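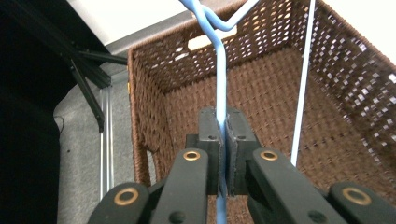

A blue cable held in the fingers of a hand-held gripper, with a wicker basket behind.

Hand-held grippers and the cable work: questions from staff

4 min read
Print this page | E-mail this page

These questions came in from the returns floor and the repair benches at Teto after the December briefing. Answers will be changed when something changes. If yours is missing, put it in the question box by the time clock or send it to your shift lead.

What is being automated?

Cable sorting on the returns floor. Returned equipment comes back to us with its cables, and right now people untangle them, check the ends and sort them by type. The plan is for robot arms from Urano to take over picking up and sorting the common cables. Testing, repair and packing are outside the project.

Why are people using the grippers by hand if a robot is going to do the job?

The arms learn from recordings of people doing the task. You hold the gripper, squeeze it to close the fingers, and work the cable as you normally would, as far as two fingers allow. The recordings go to Urano, who use them to train the arms. There is no robot on our floor yet.

Do I have to take part?

No. Recording is by sign-up only. If you sign up and decide it isn't for you, tell your lead and you go back to your usual station on the next shift. It isn't noted in your file.

What does the camera record?

It is mounted on the gripper and points at the fingers, so it sees what you are handling and whatever is behind it. Your hands or sleeves may show up now and then. There is no sound. Take off your badge before you start, and keep phones and paperwork off the work surface.

Will the recordings be used to measure how fast I work?

No. The agreement with Urano says recordings are for training the arms and nothing else, and supervisors don't have access to them. Sorting rates are still taken from the station scanners, the same as before. Time spent recording is left out of your rate.

How many recordings are needed?

The first target is 2473 usable recordings. One recording is one cable, from pickup to release. A person on a recording shift is not given a quota.

What if I drop the cable or can't get the knot out?

Keep going if you can. If you can't, set the cable down, end the recording and mark it "incomplete" on the tablet. Please don't delete it. Incomplete recordings are kept separately and some of them are useful to the people doing the training.

Does it matter how I hold the cable?

Somewhat. Close the fingers on a single strand when there is one you can reach, and let the loops hang before you pull on anything. Don't yank. A cable with a damaged jacket goes in the scrap bin whether it was handled by a person or a gripper.

The finger pads wear out. Who replaces them?

Tell the bench technician on your shift. Pads that slip or have come loose at the corners should be swapped before the next recording. Don't glue them back down — we tried that during setup and the glue got onto the cables.

My wrist hurts after a while. What should I do?

Stop and tell your lead. Recording turns are limited to 45 minutes, followed by other work. Several people said the squeeze is tiring at first, and we have asked Urano for a lighter spring. We don't have an answer from them yet.

Will jobs be cut?

No one on the returns floor will be laid off because of this project. That commitment is in writing and covers the first year after the arms start. We can't promise more than that today, and we would sooner say so here than have you hear it elsewhere. Open sorting positions will not be filled for now.

What will sorters do once the arms are running?

Part of the work stays with people: rare connectors, badly knotted bundles, anything cut or wet. Each pair of arms will also need an operator to load it, clear jams and check the output. Others can train for the repair benches. The training is paid and takes place during your shift.

Does my pay change?

Not downward. Operators will be on the same grade as bench assistants, one step above sorting. Recording shifts are paid at your normal rate.

When do the arms arrive?

The date has moved once already, so we are not posting a new one until Urano confirms it. You will get at least 4 weeks' notice before anything is installed.

Related items
Signing up for a recording shift
Moving from sorting to the repair benches
Petkov line: what changed after the first year
Lisent scanner login problems
Lifting and wrist safety on the returns floor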